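Keeping the bin cell at Volis running
2020-09-06

Talked to the technician who looks after the picking cell at Volis. Quick visit, notes typed up same day.

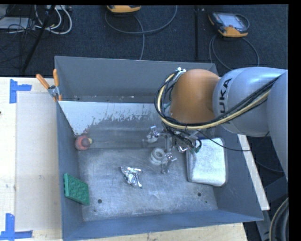
Cables go first, according to a colleague who set up the same kind of cell at Van Dijk – check the bundle at the wrist before you even think about the gripper. The Volis technician doesn't disagree. "Yes, cables. Always cables. But I look at the fingers too, every shift."

What's the routine? Power down, hand along the cable loop, feel for stiff spots. Then finger pads, then screws. "16 minutes if I'm left alone." After that a slow run with the pendant, one hand on the stop.

The KUKA arm itself gets little attention. Grease on schedule, a check of the zero positions, thats it. The log stood at 2497 hours on my visit. First cable bundle lasted 1050. "Too tight. I gave it more slack around the joint and the second one is still on."

More slack has a price – a loop can catch on the bin wall when the arm goes deep. So the approach angles were redone, two long evenings. Worst spot is the corners. Flat things like tape and foil are slow too, and the pads wear at the tips from scraping the floor.

Spares come from Rernex, usually quick. Pads are cut in house, from sheet.

And the bin? "If it moves, every pick is off. So I check the clamp, then I check it agian." Next job is a new connector at the gripper, planned for later in September.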